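## 4. Curtains as a household measuring instrument

Most of what is written on domestic daylight begins with the window, and a fair amount of it ends there too. The glass is measured, the sky outside is measured, and the fabric that spends most of its life between the two is entered in the tables as "covering, light" or "covering, heavy". We used those categories ourselves in our first survey of Drosterham and regret it. A household that draws a thin curtain at nine in the morning and leaves it drawn until supper has made a larger decision about its light than the architect did.

The diary returns from 149 homes gave us the trouble we deserved. We had asked people to note when a curtain was "open" or "closed". What came back was "closed but not against the sun", "open on the good side" and, from one household, "as usual" entered on 43 consecutive days. Rather a lot of respondents did not regard a pale curtain as something that could be closed at all. It was simply up, in the way wallpaper is up. Our coding scheme had no box for this and we made one, late, under the name of standing cover.

Standing cover behaves oddly in the data. Homes that report it also report fewer complaints of glare, as one would hope, but they switch on lamps no earlier in the evening than their neighbours do. The Lukoševičius index, which we adopted from earlier work on shop blinds, predicts that they should. The index treats fabric as flat. Hung fabric is seldom flat, and the amount of cloth taken up in the pleats varies from one house to the next according to what was on offer at the time and who did the sewing. Two curtains cut from one bolt may pass quite different amounts of light if one is gathered at double fullness and the other has been stretched across the rail to save money.

We therefore added fullness to the second round of the survey, defined as the width of the cloth divided by the width of the rail. Respondents measured it themselves with paper tapes we posted to them. Six tapes were returned unused, one with a note pointing out that the curtains belonged to the landlord.

Pleating also affects how a curtain is judged. In the follow-up calls, people with deeply folded curtains described their rooms as "soft" or "calm", and people with flat ones talked about the view. We do not wish to make too much of this — the calls were short and the word "soft" appeared in our own covering letter. Still, a fold has a bright ridge and a shaded valley, and the eye appears to take its idea of the room's light from the pair of them (Figure 3).
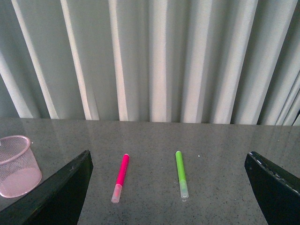

*Drosterham, June*

**Figure 3.** Pale curtain in full pleats behind a tabletop. The ridges are near-white and the valleys a softer blue-gray; the folds crowd together towards the right.

The practical difficulty is that a light meter held level with a ridge and the same meter held level with a valley will disagree, and both are correct. Our protocol, borrowed from the Rilura handbook and then altered until its authors might not know it, takes readings at fixed steps along the rail and uses the median. This gave us 3,000 usable readings and a great deal of walking sideways. The Jusden correction for sheen was applied to smooth fabrics only. Applied to anything with a nap, it produces rooms brighter than the street.

Laundering remains outside the model. Several diaries mention that the room "came up lighter" after wash day, and we have no reading from either side of the event in any of those homes. Section 5 takes up lined curtains, where the washing question is worse.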